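Old hard drive from a dead PC, how do I get the photos off before it goes to the tip?

Posted in Computers & Phones, 2019-08-29
Viewed 1,908 times

Kiros Abdella

Hello all, hoping someone can talk me through this in plain words as I'm not a technical person at all.

My old desktop gave up in March. It's a Gretavitz tower, one of the big heavy beige-and-black ones, and I bought it when my eldest started school so it's had a good run. One morning I pressed the button, the fan went round for a second and then nothing. I swapped the kettle lead, tried a different socket, tried holding the button down for half a minute (my brother-in-law swears by that) and still nothing. The shop in Dulport said it was probably the power supply or the board and not worth mending at its age, fair enough.

The trouble is the photos. I know, I know, I should have had a backup. I did have one up to a point, on a little memory stick, but everything after we moved house is only on that computer. My wife reckons there are 3,409 pictures in the main folder because she'd been sorting them for an album and had got as far as writing the number on a bit of paper. So I'd quite like them back!

I've had the side panel off and I can see the drive, it slides out of a sort of bay. What I don't know is:

Can I just take it out and plug it into my laptop somehow? The laptop is newer and only has USB.

Will I lose everything if I touch the wrong bit?

And once I've got the photos off, is it all right to take the old drive to the tip, or do I need to do something to it first? There'll be bank letters and all sorts on there.

The shop quoted me 200 pounds for "data recovery", which seems an awful lot if all they're doing is plugging in a cable.

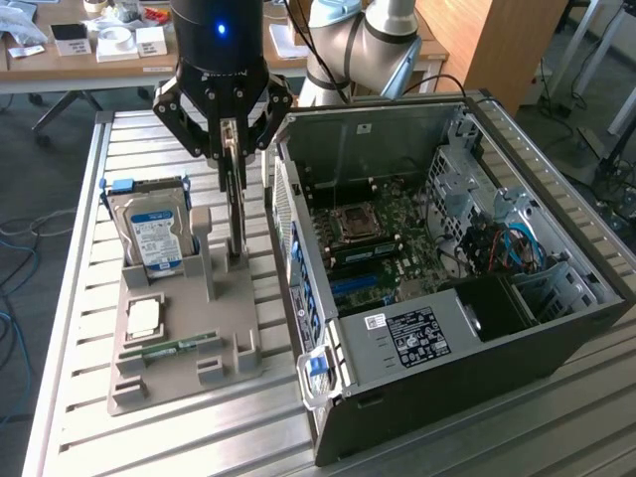
Poul Thorlacius

Don't pay the 200 quid, not yet anyway. From what you say your drive is probably fine, it's the computer round it that's died. Proper data recovery is for when the drive itself has packed up, and that's a different job with a different price.

What you want is a USB to SATA adapter. SATA is just the name of the plug on the back of most desktop drives from that sort of age. Careful when you buy one, as there are two sorts. The cheap ones with only a USB lead are for small laptop drives and won't give enough power to spin up a full-size one. You need the kind that comes with its own mains plug. I've got a Zeline one that I've lent out so many times it's lost its box, and before that I had a Rojanasak dock you stood the drive up in like toast. Either sort will do you.

Turn the old computer off at the wall and pull the lead out. Press the power button a couple of times afterwards and touch a bare metal part of the case before you reach in. If you can, do it on a hard floor in your socks off, if you see what I mean, I gave myself a right belt off a nylon carpet once and the memory in that machine was never the same.

There'll be two cables on the back of the drive, a wide one and a narrow one. Pull them by the plugs and don't wiggle up and down, the plastic tongue can snap and then you've got a proper headache. If the drive is on rails you usually squeeze them or slide a catch and out it comes. If it's screwed in, it'll be two screws each side. Leave the little screws that hold the lid of the drive on alone!! You never need to open the drive itself.

Then put it flat on the table on something that isn't metal (I use a magazine), connect the adapter, switch on its mains plug and then plug the USB into the laptop. Give it a minute. It should come up as an extra drive letter. Your photos are most likely in Users, then your name, then Pictures. Windows may moan that you don't have permission, just click Continue and let it chug away.

Copy, don't move. And copy them to two places while you're at it. When you've finished, use the safely remove thing and wait for it to stop spinning before you pick it up.

If it clicks over and over, or makes a grinding noise, switch it off straight away and leave it off. That's when you go back to the shop.

dulport_jan

My nephew did mine and it took him ten minutes. I think he just used a cable off the market. Worth asking if there are any teenagers in the family lol

No idea about the tip part sorry. Mine is still in a drawer.

Kiros Abdella

Thank you both! Adapter with the mains plug is ordered. Poul, should I wipe it before I take it to the tip, or just hit it with a hammer?

Poul Thorlacius

Wipe it first, once you've opened a good few of the copied photos and made sure they're all right. There are free programs that write over the whole drive, and one pass is plenty for bank letters. Leave it running overnight, they're slow over USB. Make very sure you've picked the old drive in the list and not your laptop's!

If you still want to hit it after that, put a drill through it and wear goggles. Then it goes in the small electricals skip, not general waste. Ours in Dulport is on the left past the garden bins.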